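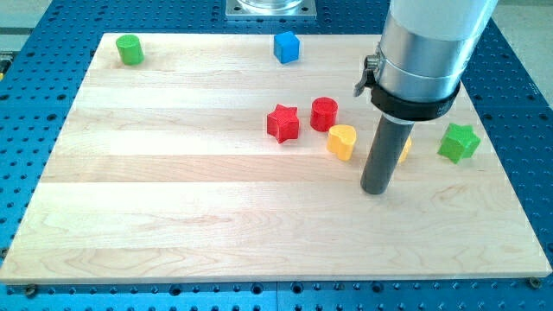 # Girkine word list

2 min read

Hi! I'm Rūta Tamošiūnaitė and I've been typing up my grandmother's recipe notebooks, and this folder is the vocabulary that came out of them: 2,214 entries, mostly kitchen words, plus a lot of weather (she wrote the weather on every page, bless her).

## What's in it

- `words.csv` has the word, my English gloss and the notebook number, 1 to 6
- `unsure.csv` has the ones I can't read. Please have a go!

Spelling is hers. If she wrote one soup three ways, you get three rows. Notebook 4 got soaked at some point, so expect gaps there, mainly in the pickles.

## Changes

I redid the glosses in March and merged the old Kotia list into this one, so row numbers have moved. Sorry if you'd linked to them.

Use it for whatever you like, just keep my name on it.

Contact: Rūta, via the issues page | © Rūta Tamošiūnaitė, June 2024 | Back to top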